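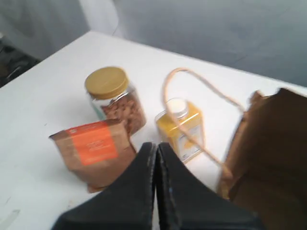 Two days on vacuum pumps at Irstead

4/3/00

I spent two days at Irstead for the vacuum users' meeting, which I hadn't been to before. It is a small affair, with one lecture room, a corridor for the posters and a canteen that shuts at two. Most of the people there look after pumps and gauges on somebody else's beamline, as I do.

The first morning was given over to leak hunting. Illia Kushnir talked about a slow leak on the Lerna ring that took his group 11 weeks to find. They had bagged every flange with helium and got nothing. In the end it was a hairline crack in the ceramic of a feedthrough, and it only opened when the magnet next to it was powered. With the current off, the crack closed and the leak detector saw a perfectly good joint. He showed the pressure trace against the magnet current and the two lines sat on top of each other. I have since gone back through our own logs looking for the same thing, and found one section I'm not sure about.

After that there was a long session on bake-out. We bake at 150 degrees for two days and have never really asked why. Brunello Galli has been comparing long, cool bakes with short, hot ones on identical stainless steel chambers. His coolest was at 90 degrees and ran for 13 days. It got to within a factor of three of the hot one, which was better than I expected, and it spared the viewports. He was careful to say that all the chambers came from one batch of steel and had been cleaned in the same bath. Somebody asked about aluminium and he said he hadn't tried it.

Ion pumps

I'd gone mainly for this. Our oldest pump at Binenia draws a leakage current even when the pressure is good, so the reading it gives is no use below a certain point. The advice from the floor was to hit it with high voltage while it is isolated and burn the whiskers off. I tried this when I got home, starting at 3000 volts and going up slowly. The current came down by half and has stayed there. I'll look at it again in June when the machine is off.

The posters were mixed. The one I liked best was from Thambiah, on getter strips in a very narrow tube where there is no room for a pump port. They had cut a spare tube open lengthways to show how the strip is held, and you could pick it up and look down it.

I still need the slides from the gauge calibration talk. The man giving it ran out of time before he got to the spinning rotor gauge, and that was the part I wanted. If anyone has a copy, my address is on the contact page.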